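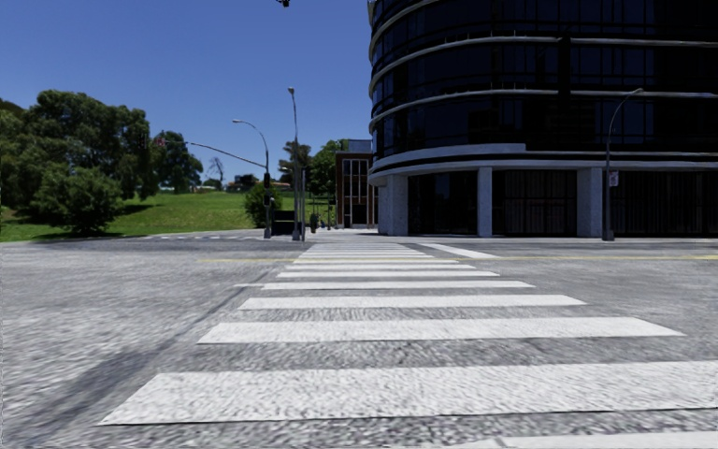
Fig. 1. Simulator view, the crossing with the glass office building on the far side.

Robotics | Shop Classes | Handouts
14 shares | 6 comments

Session notes: teaching a sidewalk robot in a town that doesn't exist
Rainer Gerlach, May 2021

Okay, so these are the notes I promised, cleaned up a little from what I scribbled on the whiteboard. If you missed the session, start with the part about lighting and come back to the rest when you've got the simulator running.

Quick recap of the build. Kodden is the little delivery cart on the second bench, the one with the plywood deck and the mismatched wheels. I started it at home in December and dragged it down to the shop when my garage got too cold to solder in. It has one forward camera, a small computer, two motor drivers and a big red stop button that I'd like everybody to find before they touch anything else. Please!

Most of our work right now isn't on the cart at all, though. It's in Fledberg, our simulated street corner. We drive a pretend cart around, save what its camera would see, and train the ground finder on those images. The ground finder is the bit of code that decides which pixels are okay to roll on. I call it Albers and you'll see that name all over the folders, sorry.

Stripes first. Albers has to learn that white paint on asphalt is still flat ground. Early on it treated every painted bar as a curb and the cart would stop dead, think about it, and stop again. Look at how the stripes change size in Fig. 1 - the near one is huge and rough, and the far ones squash together into one pale block. If you only label the close ones, the code never learns the far ones. So label all the way across, even when it gets boring (it gets very boring).

The yellow lines on the far part of the road get their own class. Don't lump them in with the crossing.

Now lighting. Sun is free in a simulator, so use it. I had 2,000 images with the sun in one position and the results looked great right up until I moved it. Then every hard shadow turned into a hole. The set is now 2,274 images with the sun moved between batches, and the building shadows are much less of a headache.
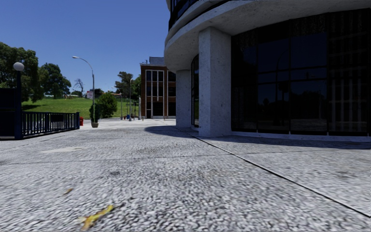
Fig. 2. Forecourt view, same corner. Note the shadow on the paving and the reflections in the glass.

I love this spot for testing because it's mean. The glass shows you sky and trees, and a camera has no way of knowing it can't drive in there. Mark the whole window wall as "solid" and ignore whatever is reflected in it. The slab joints are ground. Stains are ground. The yellow leaf is ground too, and I know we argued over that one, but a cart that brakes for leaves will never get anywhere in the fall.

Columns are solid down to where they meet the paving. Take your time on that bottom edge, it matters more than the rest of the column put together. Same goes for the railing: label it as one solid strip and don't try to cut out the gaps between the bars. I tried. I lost an evening.

Settings we landed on, for your own notebook:

Batch size: 6
Score on the held-back images: 91 percent
Labels file: cududex_labels, in the shared folder (Cududex is the label tool, the icon is the green square)

That score is simulator only. Real pavement behind the shop will be worse, and I'd expect a lot worse the first time out. We'll put the cart on blocks, run the camera feed through Albers, and watch the wheels before we let it touch the ground.

For next time, please do these:

Label one batch from the crossing and one from the forecourt. Save under your own initials, not mine.

Run the sun script with a low angle and write down the first thing that breaks - just a line or two is plenty.

Charge the cart battery if you're the last one out. The charger beeps twice when it's connected properly. One beep means the plug is loose, so wiggle it and try again.

Filed under: robot build, simulation, camera vision, beginners welcome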